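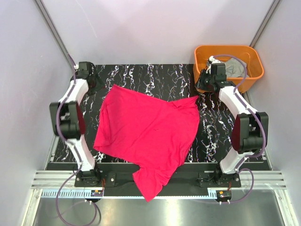 How many times do you have to show a two-arm robot a folding job before it can try it alone?

For one kind of shirt on one table, plan on 500 good demonstrations. We had usable folds at 193, but only when the shirt was laid out neatly first. Past 700 we saw little change.

Tips from the Dernthorpe workshop on teaching cloth work by remote control

Start with the cloth spread out. Save crumpled starts for later, when the person driving the arms no longer has to think about the controls.

Pick a shirt color that stands out from the table. Red on a black marbled top is easy to read, even with white veins running through the pattern. A black or gray shirt on the same top is miserable to work with.

Go for the corners. Bring the open fingers down beside the fabric, close on a small pinch, and lift a little before pulling sideways. If you drag first, the layers slide apart.

Watch the sleeves. One that hangs over the front edge will pull the rest of the shirt after it. Bring it back onto the table as the first move, and do it with the arms so the robot learns it too.

Keep the bin at the back, in the same corner every time. Move it only after the basic fold is solid, and then by a few inches.

Check the cables before each session. They need enough slack to go around the elbow at full reach, and the loops by the base should stay clear of the cloth.

Drive at one steady speed. Hjørdis Sandberg does her runs at half the pace she could manage, and hers are the ones we copy. Long pauses are worse than slow hands. If you get lost halfway, stop the recording and throw it out.

Change drivers every 40 minutes or so. Tired people start skipping the smoothing stroke.

Keep a few of the recoveries. A dropped corner picked up again cleanly is worth having. We kept 568 runs in the October set, and the ones with a small slip and a calm fix stayed in.

Wash the shirts now and then. New cotton is stiff and slides differently from cotton that has been through the machine.

Notes by Gayan Haque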